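4.2 Ground handling and the mooring problem

Most of the literature on small airships is about flying them. This is understandable, as flying is the part that gets photographed, but the logbooks we were given at Undum tell a duller story. The ship spent far more of its life attached to a mast than it did in the air, and nearly everything that went wrong with it went wrong at walking pace.

A moored airship has to be free to swing. If the wind shifts and the nose is held but the tail can't follow, the hull takes the load side-on, and the hull was never asked to do that. The mast at Undum therefore lets the ship turn a full circle, with a single wheel under the car to stop it scraping the grass. The wheel has worn a tidy ring in the field, much admired by visitors, who tend to assume it is drainage.

We worked from two sets of records. The first, from Undum, runs to 3122 hours on the mast and was kept by people who plainly expected someone to read it. The second, from Dremstead, covers 1618 hours and was kept by people who did not. Wind direction at Dremstead is given in several places as "from the pub". We have treated this as westerly after checking a map.

Both sites used the Leiva nose fitting, a cone and latch that lets a crew of 10 bring the ship in on two lines and lock it without anyone climbing the mast. Dremstead later replaced the latch with one of its own making. Its records for the following April are thinner than usual, and we draw no conclusions from them.
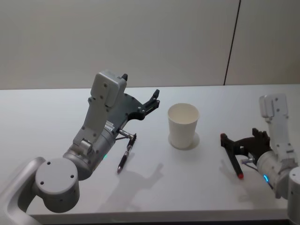 Figure 7. Two arms and a paper cup on a white tabletop.

The question for this section is how much warning a crew needs before a wind shift. In the Undum records the swing began gently in nearly every case, with the tail drifting for a while before the ship made up its mind. A watchman who was awake had time to clear the circle of people, ladders and, on one occasion, a parked van. The trouble came with the quick shifts that run ahead of a shower, when the ship set off round the mast with some purpose. The entry for October 16, 2018 reads in full: "Went round. Came back. Bicycle flat."

Lift matters here as well. A ship left light on its wheel will hop when a gust gets under it, and each hop is paid for by the nose fitting. A ship left heavy stays put but wears out its tyre, and tyres are cheap. Undum ballasted heavy and complained about tyres. Dremstead ballasted light, on the grounds that the ship looked happier, and complained about the fitting, as described in Section 3.

The handling notes issued by Brernden, who built both ships, advise the operator to ballast "suitably". We asked what this meant and were sent a second copy of the notes. Our own reading of the records favours the heavy setting whenever showers are forecast, with the lighter one kept for settled evenings. Section 4.3 takes up the rather different matter of snow.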